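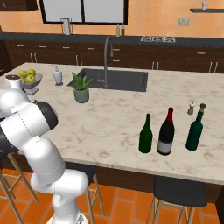

*Figure 1. Simulated kitchen, island layout with sink, fruit bowl and three bottles.*

**Platberg household manipulation study – progress report, July**

Work in this period covered the island-clearing chore in simulation. The arm is required to pick up an item from the counter, move it to a named spot and release it upright. Apples, the salt shaker and the wine bottles are the current object set.

**Status**

- 500 simulated trials were run with the Tang planner, all from a fixed base.
- Apples are handled reliably when picked from the top of the pile. Fruit lower in the bowl still causes most of the failed grasps.
- Bottles remain the weak point. The planner treats the tall-necked bottle and the broad-shouldered one alike and grips both too high.
- 13 trials ended with the arm in contact with the faucet. The collision margin at the sink has been widened – a rerun is pending.

**Assessment**

On present evidence a single arm can put away sturdy items on an uncluttered counter, slowly. It can't yet clear a kitchen unattended. Wiping, rinsing and anything involving liquid are outside the current model, and no claim is made for them.

**Next period**

1. Separate grasp settings for each bottle shape.
2. Rerun the faucet cases.
3. Transfer the apple task to the physical arm at the Wamley lab.

The Wamley transfer depends on delivery of the Broltby force sensor, now four weeks behind schedule. Spending is within the approved budget.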